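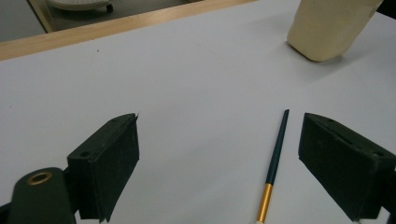
Chapter 6
Learning to Grasp from Hand-Held Demonstrations

Chapter 5 dealt with teleoperation, where a person drives the robot and the robot records its own joint positions. The method in this chapter leaves the robot out of the recording. A person holds the gripper, carries it to the object and closes the fingers by hand, while a camera fixed to the tool stores what the gripper sees. The arm comes in later, when the trained policy is tested.

Thin objects are a good place to start. A paintbrush lying on a flat table gives the fingers very little height to work with, and its handle and ferrule differ in width and shine. If one finger starts much closer to the brush than the other, the near finger will touch first and may push the brush or roll it before the far finger arrives. A person corrects for this without thinking. The question for us is whether the correction shows up in the recorded data clearly enough for a policy to learn it.

The Allness study, which we use throughout the chapter, collected some 2,000 demonstrations with 14 small household and studio objects. Its authors compared two policies. The first saw only the current image. The second also saw the 3 images before it. On wide objects the two performed about the same. On thin ones the second policy re-centered the gripper more often before closing — the effect we will try to reproduce in Section 6.3.

Section 6.1 covers the tool and its calibration. Section 6.2 explains how to recover the path of the gripper from the camera images, and what to do when the path is lost over a plain surface with few features to track. Section 6.4 looks at pad wear and the Drakell friction test.

You will need the coordinate transforms from Chapter 2. Readers who skipped the part on camera models should go back to it before starting Section 6.2.

6.1 The Hand-Held Gripper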